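Search the store
Search
Enter keyword or item number

Kutus Clear Fridge Bin, Large

Item 307. Sold singly or in a pack of 3.

Let's start with what a clear fridge bin won't do. It won't keep lettuce fresh for weeks, whatever the sticker says. We've carried four brands of these since we opened the kitchen section and every one of them arrived with some claim about airflow or freshness printed on the sleeve. Kutus makes the claim too. We asked them for test results in September and got back a brochure.

What you're buying is a see-through box with a handle molded into the front. It's 11 inches deep, so measure your shelf first, and measure with the door shut, because plenty of shelves lose space to the door racks. The handle is shallow. With a full load of jars you'll want your other hand under it.

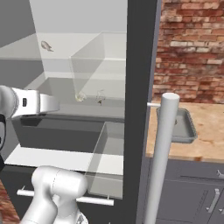
One buyer wrote in to say the bin did nothing for the smell in her refrigerator and that she'd gone back to keeping leftovers in jars with lids. She has a point. The bin is open on top, and the separate lid (item 489) rests on the rim without sealing. We wouldn't pay extra for it unless you plan to stack.

Compared with the Skadier bin we used to stock, the Kutus has thicker walls and squarer corners, so you get a little more room for the same shelf space. The Skadier was easier to wipe out. Clekivitz sells one with a removable divider, and the divider falls over. We sent ours back.

"Dishwasher safe" is on the label. We ran one through on the bottom rack and it came out cloudy along one side. Top rack only, or use the sink. Skip scouring pads, they leave marks.

Good for: yogurt cups, cheese, small jars, things that roll.
Not so good for: raw meat, anything leaking, tall bottles.

The "shatterproof" wording comes from the maker. Ours got a crack in one corner after a drop onto tile, and we'd call it sturdy and leave it there.

Ships from the Šimkus warehouse. Returns accepted if unused and in the sleeve. Price checked 4th March. Packs can't be split for return.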